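Notes pour la causerie « Petite histoire du cadeau qu'on refile »
Version relue dans le train, à ne pas distribuer

Diapo 1. Titre.
Laisser les gens s'asseoir. Ne pas dire bonsoir deux fois comme à Louro. Annoncer tout de suite que la causerie dure moins longtemps que l'ouverture des cadeaux chez ma belle-sœur, ça détend le premier rang.

Diapo 2. La question.
Qui, dans la salle, a déjà offert quelque chose qu'on lui avait offert ? Attendre. Les mains se lèvent lentement, surtout chez les couples. Rappeler que je ne note pas les noms. Enchaîner sur ma propre faute : le service à fondue, passé par trois foyers de la famille avant de me revenir en décembre, avec ma carte de vœux encore coincée sous le couvercle.
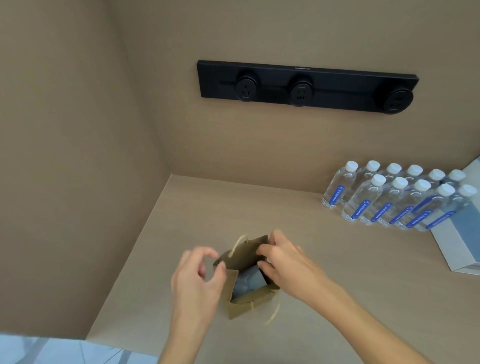

Donc, la dette. Quand on reçoit, on doit. Mauss l'a écrit mieux que moi, mais il n'avait pas à recaser un service à fondue. Résumer en deux phrases : donner, recevoir, rendre. Ne PAS partir sur le potlatch, la dernière fois j'y suis resté un quart d'heure et une dame a sorti son tricot.

Diapo 3. Le registre de Gulemden.
Ma pièce préférée, prendre son temps. Un marchand de drap tient en 1422 la liste de ce qu'il reçoit pour le baptême de son fils, et en face, d'une encre plus pâle, la liste de ceux à qui il le redonne. Seize entrées, dont une salière qui part chez le parrain et revient au marchand l'année suivante. Lire à voix haute la mention en marge : « la même, hélas ». Pause. Le rire vient en général sur « hélas ». S'il ne vient pas, boire de l'eau.

Diapo 4. L'emballage.
Le vrai sujet, et ce pour quoi on m'a invité. Pendant longtemps on offre nu, ou dans un linge qu'il faut rendre. Le linge voyage plus que le cadeau. Puis arrive le papier, qui ne se rend pas, et avec lui une phrase appelée à un bel avenir : « Ne déchire pas, ça peut resservir. » Demander qui a chez soi un tiroir à papier plié. Même silence que pour la diapo 2, mêmes couples.

Le sac a tout changé. Plus de scotch, plus de coins ratés, et surtout plus aucune trace du premier passage. Un cadeau emballé vieillit — un cadeau en sac reste éternellement disponible. Citer Flynn Tautahi, qui a tenu la boutique Flovel à Pakitport et qui m'a écrit ceci : « Je reconnaissais mes sacs dans la rue, sur des gens qui n'étaient jamais entrés chez moi. » Il n'en tirait aucune amertume, plutôt une forme de publicité gratuite.

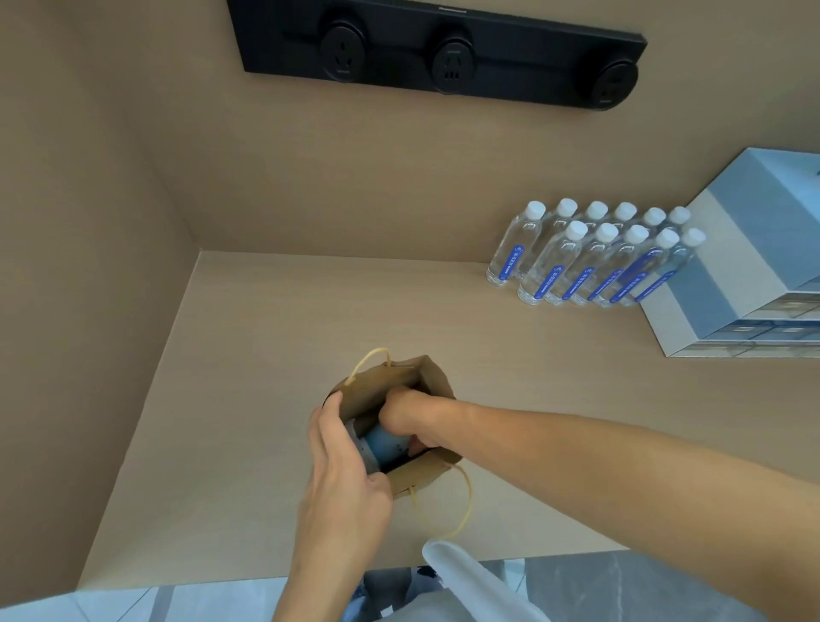
Diapo 5. Les règles du bon refilage.
Ton de notaire, sans sourire.
Changer de cercle. Jamais dans la même famille, jamais au même étage.
Ouvrir les livres à la page de garde. Une dédicace se découvre toujours trop tard.
Ne pas dire « j'ai tout de suite pensé à toi ».
Si l'objet revient, l'accueillir avec surprise. S'entraîner devant la glace.

Diapo 6. Objection prévisible.
Quelqu'un dira que c'est triste, que l'intention se perd. Répondre que la salière de Gulemden a fait plaisir au moins deux fois, ce que peu de salières peuvent revendiquer. Si la personne insiste, lui offrir la parole, c'est le seul cadeau qu'on ne me rend jamais intact.

Questions de la salle. Garder dix minutes. Pour les chèques-cadeaux, renvoyer à la bibliographie. Prochaine séance le samedi 23 mai, même salle, entrée par la cour. Penser à récupérer mon adaptateur.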